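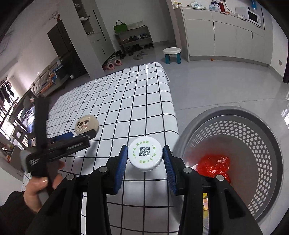
A round white plastic cap with a QR code on top, on a grid tablecloth, with a plush face behind it and the household basket to the right.

Table litter (small household oddments)

Table litter is my name for the small things that settle on a family table between meals and never quite get put away. Other people say bits, oddments, clutter or (my mother's word) flotsam. I've been writing the household pages of this encyclopedia for a while now and I kept finding that the big entries, your sideboards and your dressers, were well looked after, and the little stuff had no entry at all. So I've started one!

What counts

I'd say a thing is table litter if it's small enough to pick up in one hand, has lost whatever it used to belong to, and has no agreed home. Caps and lids are the classic case. A cap loses its tub or bottle, somebody thinks it might be needed, and it stays. Key chain toys are another, and so is any piece of a toy that has outlived the rest of it. I don't count cutlery, post or phones, though Vratislav Ševčík, who edits the entry on hallway furniture, thinks post should go in and we've gone back and forth over it on the talk page.

Caps and lids

Plain white plastic caps with a ridged rim are very common, the ridges being there for your fingers to grip. A good many now have a QR code printed on the top, sometimes with a ring of writing running round it, as on the one at the start of this article, where the characters are Chinese and green. I'm fond of these because they're easy to sort: same size, same rim, same pile. Benedicta Korletey kept a jar of loose caps on her kitchen windowsill from one March to the next and ended up with 300, of which she matched 2 to anything she still owned. I find that very cheering.

Plush faces

Small round plush animals are usually made in short pile fabric with the features embroidered on, so there are no hard eyes to come loose. Beige is a favourite colour. With the simpler ones it can be very hard to say which animal is meant, and I've stopped trying (a brown nose and a pleased expression will do for bear, dog or seal). Many have a short beaded chain for hanging on a bag. The chain is the weak point, in my experience. Once it pops open the toy drops off, gets rescued, lands on the table and stays there for the rest of the winter.

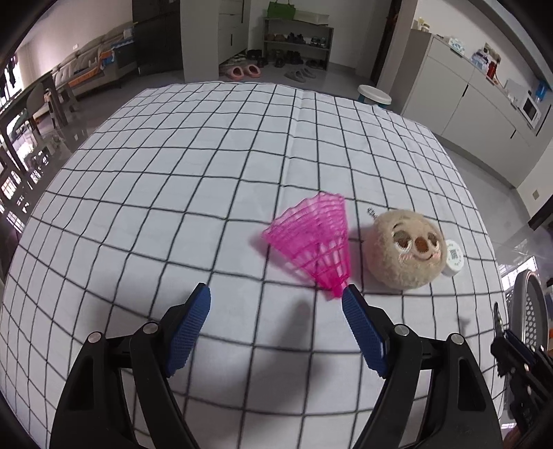

Pink mesh cone, beige plush with a short beaded chain, and a white QR-coded piece partly tucked behind it.

Cones and skirts

Plastic mesh cones shaped like the skirt of a shuttlecock turn up a lot in homes with children. A real plastic shuttlecock has a rounded base fixed to the narrow end and a wide open skirt behind it, and the toy sorts copy that shape in brighter colours. They roll in a circle if you knock them, so they're forever under the sofa, and they don't stack with anything except each other. I keep ours in with the bats.

The cloth

A tablecloth makes a surprising difference to all this. On a busy floral you can lose a cap for days, but on a white cloth with thin black grid lines everything stands out, and you get a handy set of squares to sort into as well. I do one sort of thing per patch, caps near the window, toys near me. Grid cloths do show their fold creases, and a raised crease down the middle will steer anything round off to one side. A warm iron on the back takes it out if the cloth is cotton. For wipe-clean cloths, leave it flat overnight with a few books on the crease.

Baskets

Most households I know end up with one big basket beside the table. The round grey plastic kind with holes near the top is about as good as any, light to carry and easy to rinse. Mine is a Flelach, bought with a smaller Rizvi tub that I use for pegs. The trouble with a big basket is that bags and wrappers go in on top of things you meant to keep, so I'd have a second, smaller one if there's floor for it. Vurnel used to sell a divided version. I haven't seen it in the shops lately, and if anybody knows whether it's still made, please add a line.

Sorting routine

I give it 10 minutes in the evening, after the plates have gone. Caps together, soft toys together, rubbish straight in the bin. Anything with a chain gets the chain closed before it moves. Whatever's left over goes in a Rarketti biscuit tin on the shelf, and the tin gets emptied when the lid won't shut.

See also: Button jar; Kitchen drawer, miscellaneous; Tablecloth (care of); Toy basket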